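Desk with hutch outlasts three owners and one committee vote, heads back to work in Banthorpe

BANTHORPE, 2021-12-05

The Banthorpe furniture exchange moved its last piece of the season this week, and it was the one everybody had been walking past since August: a gray wood-grain desk with a hutch on top, wide enough for a person and too wide for most of the doors in town.

It went to Maeve Horgan, who rents two rooms over the old Wadberg bakery and has been writing at an ironing board. The ironing board has been returned to ironing, or at least to the closet.

"I wanted a desk with somewhere to put things," Horgan said. "I have now put things there, and I can't say I've written any more than I did before."

The exchange works on simple terms. You bring in a piece of furniture you are tired of looking at, you get a ticket, and the ticket is good for a piece somebody else is tired of looking at. Since the spring, 1,071 tickets have been handed out. The organizers will not say how many pieces came back within a month, although the wicker armchair near the entrance has its own peg in the office and is greeted by name.

The desk arrived from Cliston in the back of a horse trailer, without the horse. Its former owner had bought it for a son who was going to study at it. The son studied on the floor, then on the bed, then in another state. Before that it had belonged to a dentist's office, and before that to someone who kept stamps and left a hinge in one of the compartments.

What has kept people talking is the cubbies. The hutch has a row of three along the top, and their shelf bottoms are dark red. The rest of the unit is as gray as a tax form. Visitors to the exchange divided early into those who thought the red was a cheerful touch and those who asked whether it came off. A vote was held at the August open evening on whether to paint it over before offering the piece again. The red survived by 2 votes, and one of those was cast by a man who had come in looking for the post office.

"People will forgive a scratch or a wobbly leg," said Britta Ehlers, who keeps the exchange's books and drove the van on delivery day. "Give them one color they weren't expecting and they want a meeting."

Delivery took most of a morning. The stairs at Wadberg turn twice, and the hutch had to come off at the first turn and the mirror on the landing had to come off at the second. The desk went up first, on its side, under a quilt. The hutch followed. The bag of screws followed an hour later, having spent the interval in Ehlers' coat.

There was a short dispute about which wall. Horgan had planned on the window, for the light. The radiator had planned on the window as well, and it had been there longer. The unit now stands against a plain white wall, where its back panel, with a small round hole and a white grommet for cables, has nothing more exciting to look at than paint.

Furnishing it went faster. Two black-framed pictures went up on top of the hutch, one of a bare tree and one of a deer with antlers, and a white vase took the place beside them. A white mug got the left-hand red cubby to itself. The middle one and the one on the right were empty at last report, and Horgan is taking her time over them. She has received suggestions. Her sister favors books. The downstairs neighbor favors a clock, preferably one with no chime.

The dusting has turned out to be a bigger job than the writing. Open shelves collect what closed ones hide, and a unit with this many edges gives dust plenty of places to settle. Horgan keeps a dark navy cloth for the purpose and goes over the desktop first, which she admits is the wrong order. Ehlers, asked for a professional opinion, said top to bottom, every time, and then added that her own bookcase had not been touched since it was delivered.

Beside the desk is a round white side table, also from the exchange, taken on a second ticket Horgan had earned with a nest of stools. It holds a small black animal figurine. Opinion on the species is split, and she prefers to leave it that way, having seen what a vote can do.

The exchange charges nothing for the furniture itself, but deliveries with stairs cost $4 a floor, a figure set before anyone had seen the stairs at Wadberg. It will be reviewed over the winter. So will the width of the exchange's own front door, which the desk cleared only after the handle was removed. The handle has not been put back, and regulars have learned to use the side entrance.

Ehlers said the coming year's season will open with a backlog. The list of pieces promised for the first weekend already runs to 200, among them a piano stool with no piano, a dining set from Ticona Street with five chairs and a note about the sixth, and four bookcases from a single house whose owner says she has stopped reading. Anyone with something to bring is asked to measure it first, and then to measure the door.

Tickets left over from this year will still be honored. The wicker armchair is available immediately.
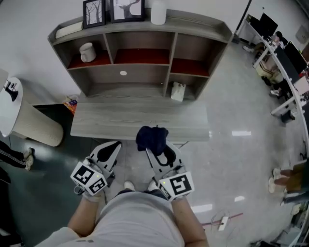
The desk and hutch in place at Wadberg, red shelves intact, with a navy cloth at the front edge of the desktop.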